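Slide 4, the jacket bit

OK so by now they've had the closet numbers and a few of them are looking at their coats. Slow down. Ask who folded something this morning. Hands up, wait for it, don't rush (I always rush).

Then tell the Tollgate story. I had nine hours in one small room with Jirayu Petchrat and a rail of 43 jackets, and I learned I'd been folding mine wrong my whole life! I used to start with the sleeves. Jirayu starts by laying the thing flat on a bed, because a bed is big and you don't have to bend as much. Click.

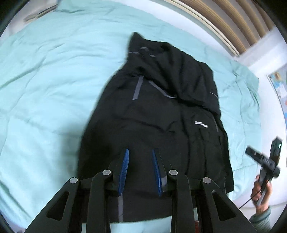
Photo: Vichien Wannasri, October 18, 2020

Let them look for a bit. Black jacket, gray strips, pale green sheet. Point at the top, where it's all bunched and folded over itself, and then at the hem, which is nearly straight. I like a straight hem, it gives you a line to fold to. Somebody will ask about the logo and I can't read it either, so move on.

Now the live part. Get the spare jacket out of the bag (CHECK THE BAG before you go on!). Smooth from the hem up, sides in, then fold in thirds. Talk the whole time. It should take 15 seconds and at Chaimongkol it took me a full minute, zipper stuck, people were very kind.

If there's time, do the hood question. If not, skip to slide 6 and mention the November session at Rernent, sign-up sheet is by the door. Drink some water.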